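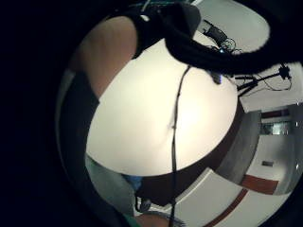

Workshop > Tips > Cables and benches

Routing cables on a home gripper build

Leave a 180 mm service loop at the gripper end and fix the lead to the handle, so the plug carries no load. Fasteo hook tape holds well enough and comes off clean.

A cable run over a table edge should drop straight. Kinks tend to form halfway across the top — warm the sheath with your hands and roll it flat before taping. Replace the lead if the kink stays.

Tie spare cable in loops of 60 mm or more. Smaller loops strain the cores.

On a round table, mark the stand's feet with tape on the floor. At Rendton we check the clamp screws every 8 sessions and retighten them with the power off.

Label both ends of every lead. Pencil on masking tape will do.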